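구내식당 조리 보조 업무 일부가 자동화되면 기존 직원 일은 어떻게 바뀌나요?

Priya Doucet | 2023년 9월 4일

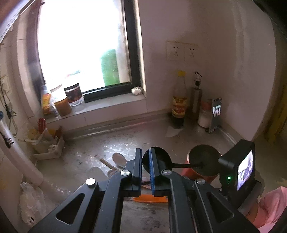
직원 31명이 쓰는 작은 회사 주방에서 5년째 일하고 있습니다. 회사가 12월부터 Clastar라는 업체의 자동화 설비를 들여와 도구 정리와 간단한 집기 작업을 맡긴다고 합니다. 설명회에서는 인원 감축은 없다고 했는데 근무표는 벌써 바뀐 안이 돌고 있습니다. 지금은 검은 국자나 나무 숟가락을 조리대 위 손 닿는 데 두고 쓰고, 소스병과 기름병도 뒤쪽 벽에 붙여 세워 둡니다. 앞으로는 물건마다 자리를 정해야 한다는데 그 일을 누가 하는지 안내가 없습니다. 비슷한 일을 겪어 보신 분 계시면 근무시간이나 업무 분장이 어떻게 됐는지 알려 주세요. 동의서 같은 것도 쓰셨나요?

Ghassan Moussa

저희는 급식 센터이고 하루 3,000식 넘게 나갑니다. 작년에 Rundosberg 설비가 들어왔습니다. 인원은 그대로인데 일의 순서가 달라졌습니다. 전에는 출근하면 바로 재료 손질부터 했고, 지금은 도구를 정해진 자리에 놓고 점검표를 쓰는 시간이 먼저입니다. 처음 두 달은 이 시간이 근무시간에 안 들어가서 다들 일찍 나왔습니다. 나중에 조장이 따져서 반영됐습니다.

확인할 것을 적어 드립니다.
준비와 점검 시간이 근무표에 들어가는지.
설비가 멈췄을 때 누가 판단하고 누구한테 전화하는지.
세척은 어느 조 담당인지. 저희는 이걸 안 정해서 저녁조가 다 떠안았습니다.
작업 영상을 찍는다면 얼굴이 나오는지, 얼마나 보관하는지.

동의서는 영상 건으로만 한 장 썼습니다. 업무 변경은 면담하고 끝이었는데, 지금 생각하면 문서로 받아 둘 걸 그랬습니다. 자리 정하는 일은 매일 쓰는 사람이 하는 게 맞습니다. 업체 직원이 정한 배치는 국자가 화구에서 너무 멀어서 결국 다시 옮겼습니다.

Fouad Khalaf

감축 없다는 말은 믿지 마세요. 저희 공장도 그랬는데 퇴사자 자리를 안 채웠습니다.

Trinity Dvorak

위에 Fouad 님 말씀은 회사마다 다를 것 같습니다. 저희는 포장 쪽이고 Panicker 장비를 씁니다. 한 명이 장비 담당으로 바뀌었고 교육을 받았는데 수당은 따로 없었습니다. 담당자를 지정한다고 하면 수당부터 물어보세요. 그리고 근무표 안이 벌써 돈다고 하셨는데 확정 전에 의견을 내는 게 낫습니다. 시행된 뒤에는 고치는 데 오래 걸립니다.

Priya Doucet

답변 감사합니다. 세척 담당은 생각을 못 했네요. 다음 면담 때 점검 시간이랑 같이 물어보고, 답은 메일로 달라고 하겠습니다.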